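Visto hand-held gripper kit, tried with the Clomia method
Posted 17/08/2020

Short version: good hardware, method mostly works, docs are a mess. Longer version below, typed between runs so excuse the state of it.

Setup
Method comes out of the Cleddale group. You demo a task by hand with two grippers, lens on top, train a policy on the recordings, no arm needed until the very end. Got the kit in July. Two units, light to hold, yellow tips easy to pick out against a white table.

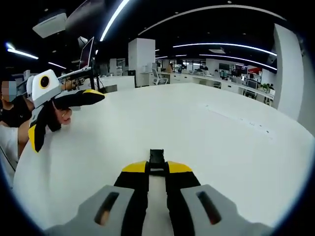
Collecting demos
Recorded 561 demos over 17 sessions. Fast once you get the hang of it. Much faster than teleop, which we did on the old Vaughan rig and hated. Wrist gets tired though. Cable off the back of the housing is my main gripe, it tugs when you turn your hand over.

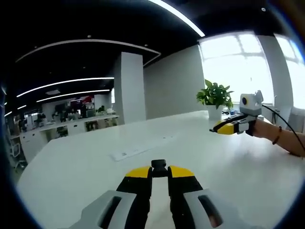
Calibration is the other gripe. Manual says do it once. Do it every session. We lost 2 full sessions to drift before we caught on, and the Clomia scripts dont warn you, they just quietly write bad poses. Shiny tabletop and bright windows didn't help the tracking either, blinds down if you have them.

Results
Single-hand pick and place: solid. Handovers between the two grippers: so-so, timing is off and the policy hesitates. Small black parts were the worst, seven failures in one batch and all of them at the grasp. More demos helped a bit. Slower demos helped alot more.

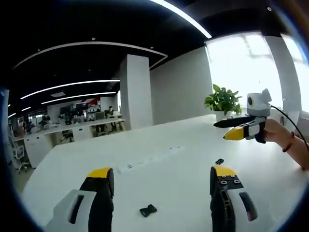
Small black buckle on the table, second gripper at right.

Verdict
Would buy again. Wouldn't buy the extended support. Want a better cable exit and a manual somebody has proofread.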